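Category: Robot Software / Course Texts / Part 2

Chapter 5
From Pixels to a Plan

I put off writing this chapter for a long time, mostly because I kept wanting to start with the math. Then I taught the Gresden course in April and found that my students learned far more from staring at a messy kitchen counter for ten minutes! So we'll start with the counter, and the math can wait until Section 5.2.
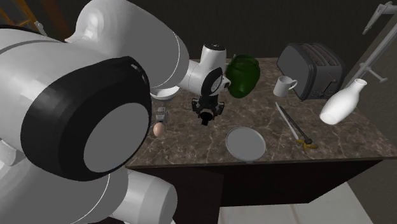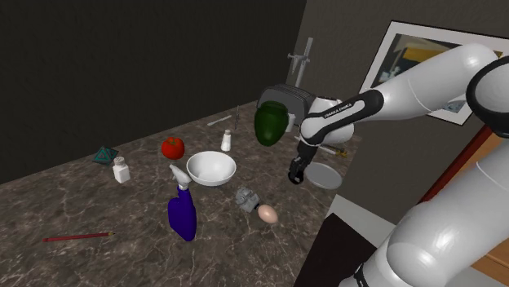
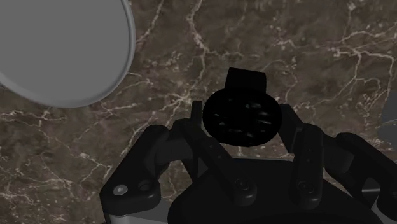

Figure 5.1. Three simulated views of the marble countertop. First and second: the arm over the counter, gripper pointing down. Third: the gripper seen close up, with a black object between its fingers.

Take the third view first. As a person, I look at it and think "okay, it's got something." My planner can't do much with that. It wants a pose for the object, a pose for the gripper, and some idea of what the fingers are allowed to bump into on the way to wherever we're going next. Black gripper, black object – try drawing the outline between them with a simple color threshold and you'll see why I gave up on thresholds pretty early (I did try, for most of a winter, on a project called Doltow).

The wider views have their own headaches. In the second one there's a green pepper in front of the toaster, and the arm hides part of that toaster too. A detector that only saw the visible bit might hand you a box that's much too small, and a planner that believes the box will happily route an elbow through the missing part. We'll fix that with the occupancy grid in Section 5.3.

All the code in this chapter runs in Zoslow, the small simulator you installed back in Chapter 2. If your copy still has the old Van den Broek solver turned on, switch it off before you go any further, or your joint angles won't match mine. Set the planner to 100 samples per query for now. That's low, and some of your plans will look silly, but the silly ones are great for debugging and I want you to see a few (my own favorite is seed 92).

5.1 What the planner needs to know

Let's open the scene file and look at the object list.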